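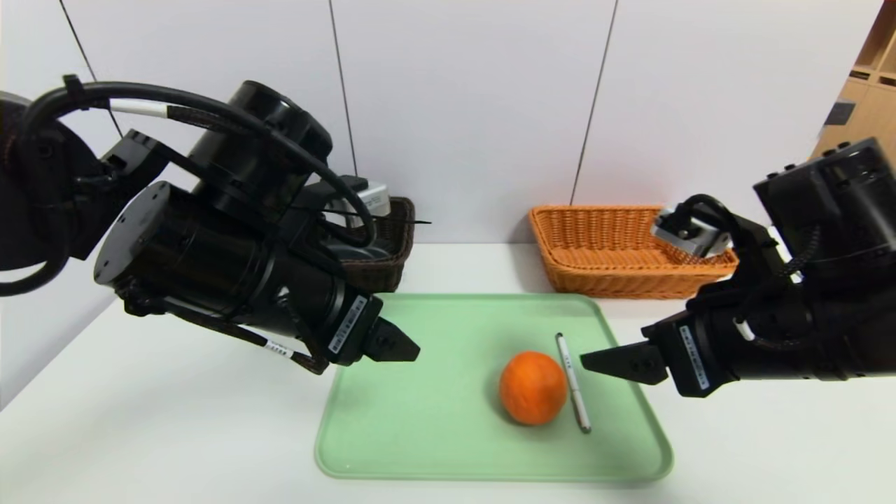
3. Setting up the label printer (Nevulo desk model)

Friday, October 11, 2019
By the Drirkura support desk

Before you start – you need the mains lead, the USB lead and one roll of labels. Leclerc rolls fit, so do Erkura. Others may jam.

1. Put the printer on a flat surface. Leave 20 cm clear behind it for the paper feed.
2. Mains lead in first, then USB. Switch still OFF.
3. Press both side catches and lift the lid. Drop the roll in, labels facing up.
4. Pull around 70 mm of backing out past the roller. Close the lid untill it clicks.

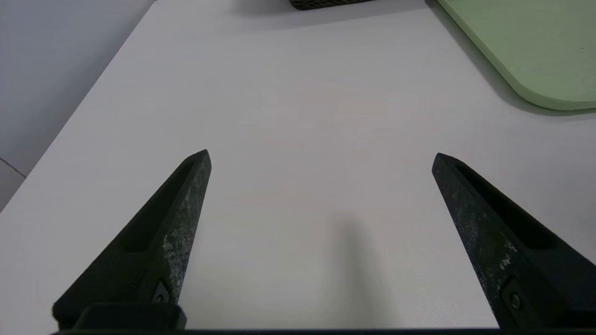
Clear white work surface.

5. Switch on. Green light steady = ready. Green flashing = lid not shut properly, go back to step 4.
6. Hold FEED for a test label. Text too pale – go up one on the darkness dial and try again.

CAUTION: print head gets hot. Leave it 20 minutes after a long run before cleaning. No metal tools near it, ever.

NOTE: a full roll is 200 labels. Counter doesnt reset by itself – hold FEED and POWER together after each change.

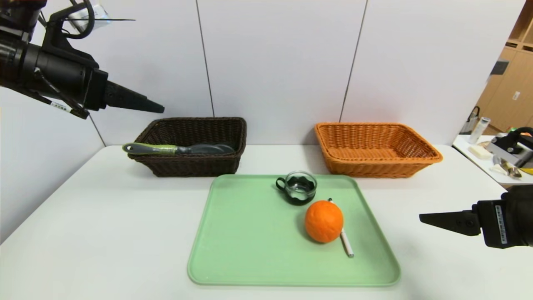 Page last changed: December, driver section

Driver – install version 17 or later. Older ones print everything half a label too low. Uninstall the old one first, restart, then plug USB back in.

Comments

labelqueen: step 4 finally sorted my jams, thanks

mk_70: is the counter reset the same on the older model? Mine just beeps at me

backroom2: beeps on mine too, hold it longer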